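Blue crates, and a plate for every color

I have been promising a post on the crates since April, and every time I sat down to it I ended up moving a shelf instead. So, with a big mug of tea beside me and a rainy afternoon to fill, let's talk storage!

We run the toy library out of a back unit at Congate, and for a long while everything lived in cardboard boxes that I'd begged from the grocery store on Brulutside. They sagged. The bottoms went soft, the flaps tore off, and you had to lift three to get at the one you wanted (always the bottom one, always with a parent waiting). Then Horrocks had a clear-out, and I came home with a steel rack and more blue plastic than my poor car had ever seen.
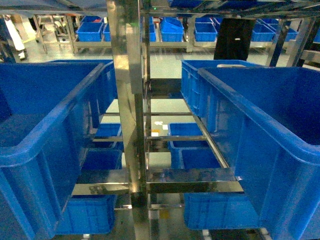 Page last changed: 8/6/23

The big crates go up high and the smaller ones go on the tiers below, and I'm very fond of how that looks, all that royal blue against the shiny steel. The big ones are for bulky stuff like train track and play food, and the small ones get anything that would vanish in a deep box. I did paper labels first. They peel, and I find them on the floor, so I'm going to try the tie-on sort next. If you have a favorite, please tell me in the comments!

Building blocks are their own headache. At last count we had almost 1,000, from the tiny ones up to the chunky toddler size, and they come back from loan all jumbled together. My cure is plates. I bought a set of 8 plastic picnic plates from the Rotura catalog, in soft colors, and I set a couple out on the white table and start dropping blocks onto them. It's slow, and I find it terribly soothing. 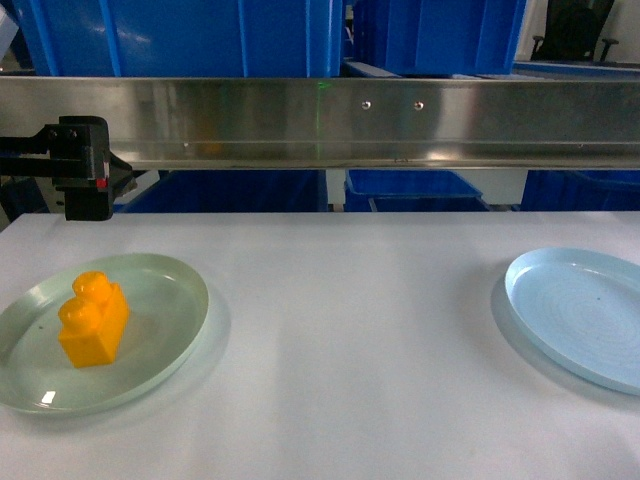
One chunky block on the green plate, the blue one still to fill.

I like to leave plenty of table between the plates so the piles don't wander into each other. Once a plate is full I tip it into one of the small crates and go again. Next on my list is the puzzle shelf, and I already know there are pieces missing from the farm one.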